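Skaso release Cowie, a country record written at the kitchen table

Narthorpe, 2021-11-25

Narthorpe's own country and folk group Skaso are delighted to share the news that their new album, Cowie, is out today on the Serkivport label. It is their first full-length record in four years, and anyone who has followed the band from the early days of borrowed amplifiers and Sunday-best shirts will know how much love and how many late evenings have gone into it.

Cowie is made up of eleven songs, nine of them new and two that have been part of the band's live set for so long that people at the front sing them before the singer does. There is plenty of pedal steel, a good deal of fiddle and, on the closing number, a harmonium that had to be carried up two flights of stairs and tuned around, as it would not be tuned itself. The album takes its name from the village where singer and songwriter Omid Daneshvar spent his summers as a boy, and where he first heard a country record played all the way through, in 1990, on his aunt's radiogram.

"I was meant to be outside with my cousins, and I remember sitting on the carpet with the sleeve in my lap, reading the words and trying to work out how somebody could sound so sad and so cheerful in the same line," said Omid. "I suppose I have been trying to work it out ever since. Most of these songs began at home, quite early, with the kettle on and the guitar very quiet so as not to wake anyone."

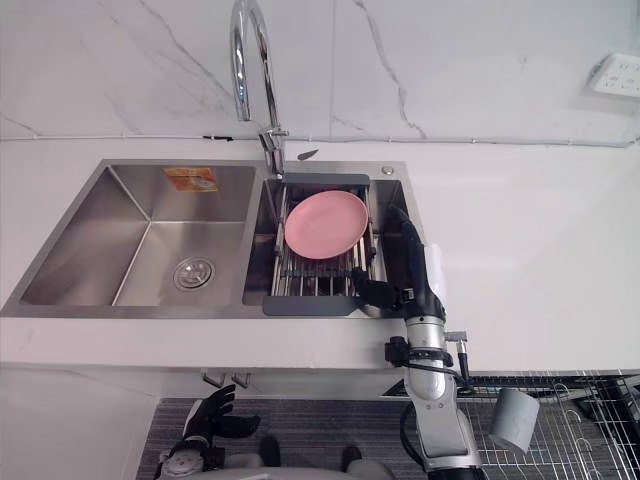 The first of those songs to be finished was "Half the Harvest", a slow waltz for two voices which listeners may already have heard as the album's opening single. It was followed by "Ferry Money", a much livelier affair, and then by the title track, which went through so many different verses that the band still have a folder of the ones they left out – some of them, Omid insists, better than the ones that stayed in.

Recording took 15 days, with everybody playing together in one room and very little added afterwards. The band had made their last album a piece at a time, sending parts back and forth, and although they are still fond of it they missed the small things that happen when people can see one another. On "Lanterns Out" the drummer comes in a bar early, the fiddle follows out of politeness, and the whole band liked it so much that they have played it that way since.

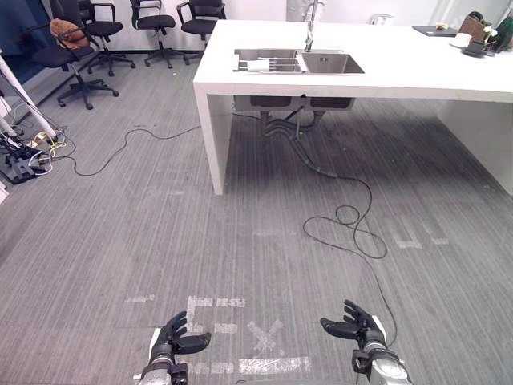
Alongside the digital and CD editions, Serkivport have pressed 500 copies of Cowie on cream vinyl, each with a printed lyric sheet and a fold-out of Omid's handwritten chord charts, crossings-out and all. These are on sale from the label's online shop and from the record stall in Narthorpe covered market.

Skaso will be marking the release with a hometown concert at the Narthorpe Assembly Rooms at the end of November. The hall seats 288, and the band will play the new album in order, take a short break for tea, and come back for a second half of older favourites and one or two songs by the people who taught them how it is done. Doors open at seven, and tickets can be bought from the box office or on the night if any are left.

Review copies, lyrics and interviews with Omid and the band are available on request from the Serkivport press desk.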